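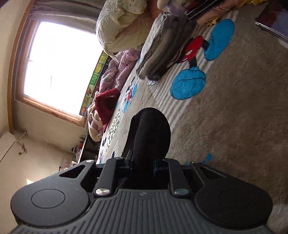 Heating, April, evening

Back from Grorkusholm after lunch and went straight to the boiler. The house had been left at the setback temperature and was slow to recover. The living room reached its setpoint before I had unpacked. The back bedroom was still cold when it got dark, same as all winter. I had put it down to the outside wall. I no longer think that is the main cause.

The boiler is the Bident that went in with the new kitchen in 2004. It has a high limit of 176 degrees on the supply, and the dial has been parked at the top of its range for as long as I have kept this diary. Water that hot hides a lot of faults. Every radiator gets warm eventually, so you assume the flow is fine. With the dial turned down a quarter of the way, the radiators near the boiler were hot across the whole panel and the bedroom one was warm along the top and barely above room temperature at the return connection. That is low flow. Trapped air would usually show as a cold top, and when I opened the bleed screw it gave water right away.

There are 6 radiators on a two-pipe loop. The order from the boiler is kitchen, bathroom, living room, hall, study, back bedroom. The last one gets whatever pressure is left after the others have taken their share. The cure is to close down the lockshield valves on the near ones until the far one gets its portion. The installer should have done that at the start. When I took the plastic caps off the lockshields, the kitchen, bathroom and living room were all wide open, and I doubt they had ever been touched. The paint on the living room spindle was unbroken.

The valves are Dafis, the old pattern with the square spindle. The adjustable wrench rounds them off if it isn't seated properly. I used the small open-end one with a strip of tape in the jaws. The kitchen valve was stiff, then moved all at once and wept a few drops at the gland. Nipped up the packing nut an eighth of a turn. Will check it in the morning and again after the next cold start.

Starting positions, measured from fully closed: kitchen half a turn, bathroom half a turn, living room one turn, hall one and a half, study two, bedroom all the way open. These are guesses based on distance along the pipe. The proper way is to measure the drop across each radiator and set them all to the same figure. I have two clip-on pipe thermometers and they disagree with each other by a degree when clipped side by side, so I swapped them over halfway through each reading and took the average.

Thermostatic heads were off for all of this. I learned that last year, when I spent a whole evening adjusting the study valve while the head was quietly closing itself. The heads are now in a bowl on the kitchen counter, labeled with masking tape. The one from the hall has a sluggish pin and got a drop of silicone oil. Pressed it down with the flat of a spoon until it sprang back cleanly.
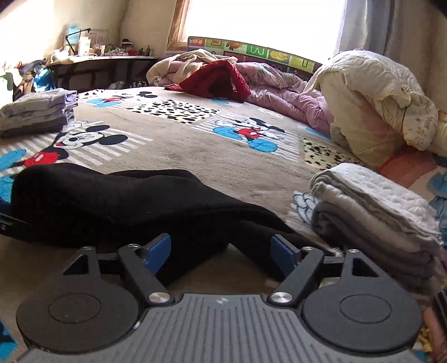 Back bedroom. Black garment on the bedspread.

First pass: the bedroom return came up well, with the whole panel warm to the hand within the hour. The kitchen had gone too far the other way. Opened it by an eighth and left it. The study came out nearly right without any correction, and I distrust that reading. The hall was drawing more than its size deserves, so I closed it by a quarter and went around again.

Second pass: the drops were closer together. Living room still narrow, meaning too much flow. Closed it by another quarter. From there each change upset something else by a small amount and the gains were hardly worth the wait between readings. Stopped there. The spread is now smaller than the disagreement between my thermometers.

The pump is the Cisano, three fixed speeds, and it has been running on the highest. With the near radiators throttled there was a faint hiss from the kitchen valve on speed three. Dropped to two and the hiss went away. The bedroom return lost very little. Speed one starved the study, so two it is. I never liked the noise in the hall at night and had blamed the pipe clips, but it was gone on speed two as well. The clips may need nothing.

A new variable-speed pump was quoted at 300 before fitting. I had more or less decided to order one. On tonight's readings I can't justify it – the present one has capacity to spare and the fault was in the valve settings. Will put the money toward lagging the pipe run under the study floor, where there is a bare stretch that I can feel through the boards.

System pressure is a little down after bleeding. Topped up at the filling loop and closed both ends. The inhibitor strip came out pale, lower end of acceptable. Dose it before summer shutdown.

To do: mark the lockshield positions on the inside of the cupboard door in pencil. Refit the heads tomorrow, hall last. Leave the boiler dial where it is for a week and note the time each room reaches setpoint in the morning. If the bedroom is within half an hour of the living room I will turn the dial down again by the same amount.

Kitchen gland dry at bedtime. Paper towel left under it.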